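Home | Essays | Workplace | Archive | About | Contact

Are the Machines Ready for the Washing-Up?

Last updated: Tue 24 September

Readers of this blog have asked more than once for an opinion on household robots. I have put off giving one. My working life has been spent in kitchens and on packing floors, first at Jevport and later at Bodin, and I have seen many devices arrive with a great deal of praise and leave on a pallet.

The position I wish to set out is a modest one. Machines already perform a number of chores well, provided that the chore has been made simple for them in advance. The dishwasher is the best case. It does not know what a plate is, and it does not need to, as a person has placed every item where the water will reach it. The loading and the unloading remain with us.
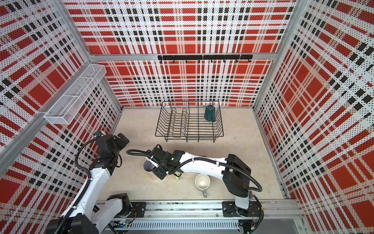 Putting away cups is, in my view, a fairer test of progress than any of the feats shown at trade events. Every household does it, and every household has its own cups. A mug may be upright, upside down or on its side, and the handle may point anywhere. A green mug turned over in a wire dish rack, with its handle toward the back, asks for a different approach than a cream one standing upright on an open surface with its handle toward the front. A child of eight deals with both without a thought. A pair of robot arms must work out each one, and must also keep clear of the rack, the walls and each other.

Skye Pringle, with whom I shared an office at Bodin, takes a more hopeful view. She holds that two arms change the matter a great deal, as one may steady what the other lifts. I accept the point in part. At Jevport our packing line handled 211 kinds of item, and a second hand was of use for most of them – but the hard part was always deciding where to take hold.

There is also the question of what counts as good enough. A success rate of 95 percent sounds high. In a home with four people it would mean a dropped cup every few days, and few families would put up with that for long.

My advice to those planning a kitchen or a small workshop is therefore to buy for the present. Leave clear counter space and choose sturdy racks. I shall return to the subject of shop-floor carts next, as promised to the reader who wrote in regarding Stisunura.

Print this page | E-mail this page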